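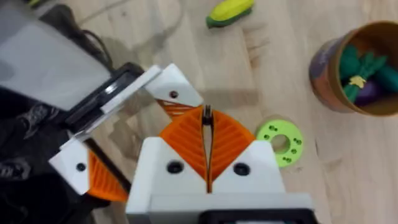 Toy corn cob with yellow kernels and a green husk base, on a pale wooden table with a round cardboard cup.

Toy corn, also called play corn or (in Britain) toy sweetcorn, is a kind of play food made to look like a cob of maize. It is one of the most cheerful vegetables in the toy box, and one of the easiest to recognise: even a very simple version, little more than a yellow shape with some green at one end, is clearly corn to a child of two.

Form and materials

The usual toy cob has a yellow part for the kernels and a green part for the husk. Makers have tried almost everything with those two colours. There are turned wooden cobs, hollow plastic ones, felt ones with stitched rows, and wonderful crocheted cobs in which every kernel is a separate bobble. Some husks peel back, and some cobs come apart in slices held together by hook-and-loop pads, so that they can be "chopped" with a toy knife.

Kernels are the maker's great challenge. Real cobs carry their kernels in neat rows, up to 1,000 of them, and most toys settle for far fewer. The collector's favourite is the Grindine cob, designed by Benedetta Bianchini and moulded with 624 tiny kernels, a marvellous thing to run a thumb along. The same firm's later cob for toddlers has only 60, each as fat as a pea.

Use in play

Toy corn turns up in pretend kitchens, market stalls and picnics, often next to items that were never sold as toys. A paper cup makes a fine saucepan, and any flat ring can be a plate or a hob. In her handbook for the Clivel toy library, Leire Rivas lists corn among the foods borrowed most often, and notes with delight that children "eat" it sideways without ever being shown how.

Sorting games use it too, as the cob can go with the yellow things, the green things or the vegetables. 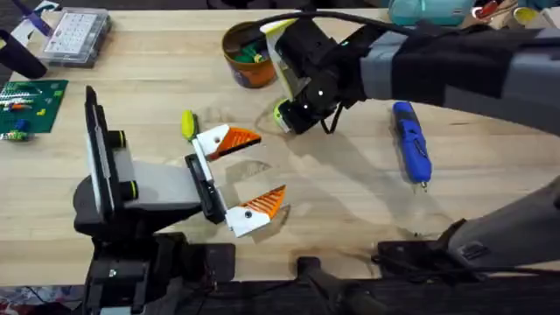
How is toy corn cleaned?
Plastic cobs can be washed by hand in warm soapy water and left to drain. Wooden ones should be wiped with a damp cloth and dried straight away, and felt or crocheted cobs are best sponged lightly and reshaped while damp.

See also: play food, toy kitchen, felt craft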